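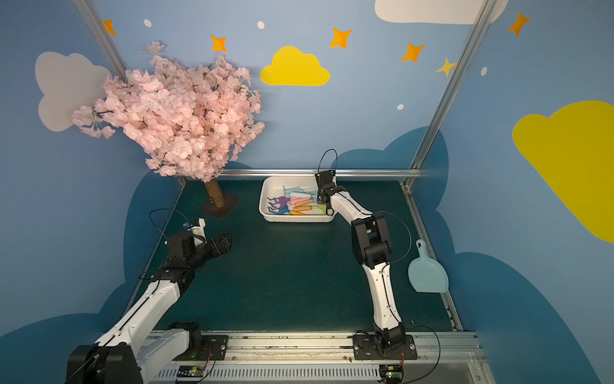
Kids' Garden Tools: Your Questions

Sesgate Children's Garden, Oltville

We get so many messages about the little tools, and we love every one of them! Most of the questions below came in between the spring planting and the September harvest picnic. If yours isn't covered, ask at the potting bench or drop a note in the green mailbox by the gate.

What's in a tool set?

Small forks, rakes and spades, all sized for small hands. They come in a happy jumble of colors and live together in a white plastic tray. The sets have been added to over the years, so the handles don't all match. Some are plastic and some are wood, and children seem to enjoy the mix (purple goes first, every single time).

What ages are they for?

We hand them to children from about the time they can squat down and dig without toppling over. Older kids tend to move on to the full-size hand trowels by themselves, usually right after they've met their first really stubborn dandelion. There's no cutoff, and we've seen plenty of grandparents borrow a rake for the strawberry bed.

Can we borrow a set to take home?

Yes, please do! A tray goes out for 5 days at a time. Sign the sheet at the potting bench and bring everything back in the same tray. Last season the tools went out 2,178 times, and the season before that it was 2,948, when the school beds were being dug at the same time. There's almost always a tray on the shelf.

How should we lay the tools out for a group?

Side by side in front of the tray, heads pointing away from the children and handles toward them. It's such a small thing and it makes the first five minutes so much calmer. Everyone can see what there is, every handle is easy to grab, and no one has to dig through a pile of tines to find the one they want.
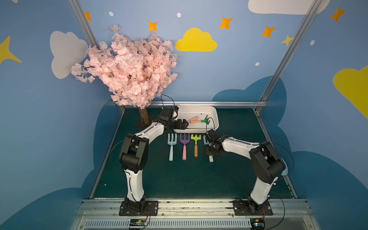 If you have a big group, start a second row once the first one gets crowded. Leave a hand's width between tools. With toddlers we put the forks and rakes out first and keep the spades back until everybody has picked a spot in the bed, or the digging starts before the sitting down does.

What's the difference between the fork and the rake? My son uses them for the same thing.

So do most children, and that's fine! The fork has longer tines and is good for loosening soil before planting and for lifting out weeds. The rake is the one for smoothing the top of a bed, pulling leaves into a heap and drawing lines for seeds. A rake line is just right for radishes, which we recommend to every beginner on earth.

Are plastic heads strong enough for real soil?

In a raised bed or a pot of loose compost, absolutely. In dry clay, no. Water the ground the evening before and let it soak in, and a plastic fork will do a lovely job the next morning. If a child is leaning on the handle with both hands, it's time to swap for a grown-up's trowel.

How do you clean them?

Knock the dirt off, then wash in a bucket of warm water with a squirt of dish soap. An old toothbrush gets into the narrow channel where the neck goes into the handle, and that's where the mud likes to hide. Wooden handles shouldn't sit in the bucket. Wipe them with a damp cloth and dry them right away. Plastic ones can soak as long as you like.

Small specks and smudges on the plastic don't bother us at all. We're looking for caked soil and anything sharp.

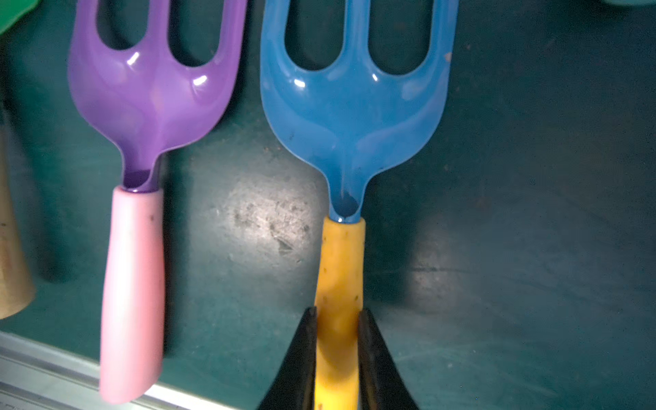 Ionescu wrote to us on this one: "We gave up on the toothbrush and use a pipe cleaner for the neck part. Fold it in half first. My two fight over who gets to do it, so now we wash one fork each and then trade." We tried it, and it's brilliant. There's a bundle of pipe cleaners in the wash-up box now.

A tool came apart in our set. Did we break it?

Very likely it just worked loose. Put both pieces back in the tray and tell us when you return it. Please don't glue it at home, even though we know you mean well! We'd like to check the fit before it goes out again.

Do we have to return them in any special order?

Not at all, but we do ask that they all lie in the same direction in the tray. Lay them on the table first and look over each one, then move them across. Kids are terrific at this part. Ask for "all the forks" or "everything with a pink handle" and they're off.
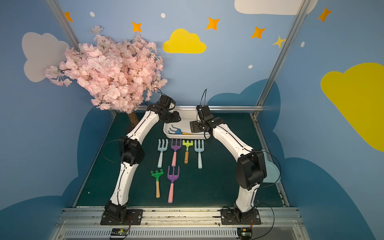 Forks and rakes out on the green tabletop, with the tray behind.

What else do we need for a morning of planting?

A watering can with a gentle rose, a bag of compost, some pots, and a small dustpan for the aftermath. Seeds are at the bench. Our Stokholm mix is a great place to start: 100 seeds to a packet, mostly calendula and nasturtium, big enough for little fingers to pick up.

Can we donate tools we've outgrown?

Oh, yes! Any color, any handle, as long as the head is sound and there are no cracks. Leave them at the potting bench with a note saying they're a gift, so they don't end up in the lost and found with the mittens.

Where do I bring a tray back if the gate is closed?

The low shelf under the porch roof, to the left of the rain barrel. Slide it all the way in, please, as the porch drips.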